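Simulation Is Evidence, and Should Be Bought as Such

The Nisitz cabling service, offered by Vanalden to operators of small data rooms, is sold largely on its simulated trials. Buyers are entitled to ask what those trials establish.
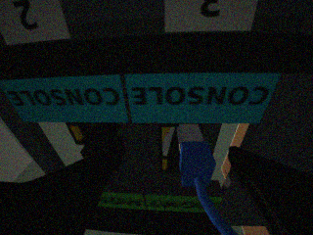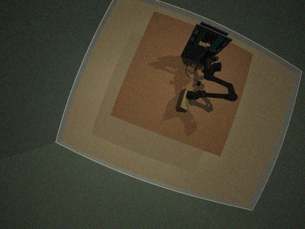
Simulation renders: Vanalden

The console port is a fair test. Labels are close together, light is poor and a cable can hide what lies behind it. Vanalden reports 1280 simulated runs, a respectable programme. Its submission to the Stondstead centre lists only 11 on physical equipment.

In our view that ratio is too thin for a 14-month contract. Simulation is sound preparation – it costs little and harms no one's network – but a worn latch behaves in its own way. Stondstead should defer signature until Vanalden has completed a supervised trial on the centre's own racks.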